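May, workshop notebook, back bench

Relocation guide project, entry after the long call with Lanying Li

Finally got the full hour with Lanying and I've come away with pages of scribble, so I'm typing it up before it goes cold. She has been on Jendano for long enough that the ferry crew wave her on, and she was very generous with the details people leave out of the glossy stuff. I love this part of the job!

Quick recap for anyone picking this up: the guide covers moving to a small island from Australia, long stay and not holiday. Chapters so far are getting there, finding a rental, health cover, schools, and daily costs. The prototype is the fold-out map with the pocket at the back, which is why half of this notebook is about paper.

Rentals first. Lanying says don't sign anything from home. Book a guesthouse on the Prasside side, walk the lanes in the late afternoon when landlords are out the front, and ask. Most places are never listed anywhere. She looked at 12 before she took hers, and the one she took had a hand-painted sign and a phone number with a digit missing (she asked at the noodle shop next door). Two months' deposit is normal on the hill, one month near the harbour. Electricity is the thing to check. Some landlords bill at the government rate and some add their own margin, and the difference over a hot season with the air con going is enormous. Get it written into the lease.

The harbour side is noisier but flat. The hill is cooler and has the views, and you'll want a scooter with decent brakes. I'd drawn the hill as one neighbourhood on the draft map and she laughed at me. It's two, and people on the upper road would be most put out. Fix this on the next print.

Getting around: the shared truck runs a loop from the market, and you bang on the roof to get off. It stops in the early evening. After that it's a private ride and the price doubles. There's a proper bus to the ferry but it doesn't meet every sailing. I want a little panel for this on the map, right beside the pier, with the last truck in bold.

Health: one clinic, open mornings, good for stitches and stomachs. Anything bigger means the mainland, 41 minutes on the fast boat when the sea's behaving. She keeps a bag packed by the door with her papers and a spare charger. Great tip, wants its own box in the chapter.

School: very small, 28 kids on the roll, lessons in two languages. Families with teenagers mostly end up boarding them on the mainland or going home. I'd written this section far too cheerfully and will redo it.

Food and money, in her words: "Eat what's in season and you'll be fine, buy cheese and you'll be broke." Pinching that for the chapter heading if she's happy with it. The morning market beats the supermarket on everything except coffee, oddly enough. Cash for stalls, phone payment nearly everywhere else, and you need a local account for the phone payment, so the bank visit should come in week one. Move it up in the checklist.

Map prototype. Tried the Brarkus stock for the fold-out and it's lovely, really crisp on the crease and no cracking of the ink along the second fold. The cheaper sheet had gone white at the corners by lunchtime. Going with the Brarkus unless the quote comes back silly. The pocket still gapes when the map's in. Might try a deeper gusset, or just make the map one panel narrower, which would cost us the surf beaches inset. Opinions welcome, write them in the margin.
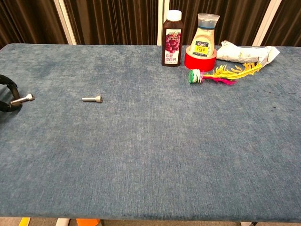
Silver bolts on the blue-grey fabric.

Still to ask Lanying:
Visa run or extension, which does she do and how long does the queue take?
Do the rains really shut the upper road, or is that an old story?
Is there a vet?
Would she read the rentals chapter before it goes to layout?

She has offered to walk the loop route with her phone and time each leg, which is wonderful of her. I'll send the draft map over tonight so she can scribble on it. If anyone has the old pier sketch, it isn't in the flat drawer, please put it back there when you've finished.

Next: redraw the hill as two areas, rewrite schools, chase the paper quote.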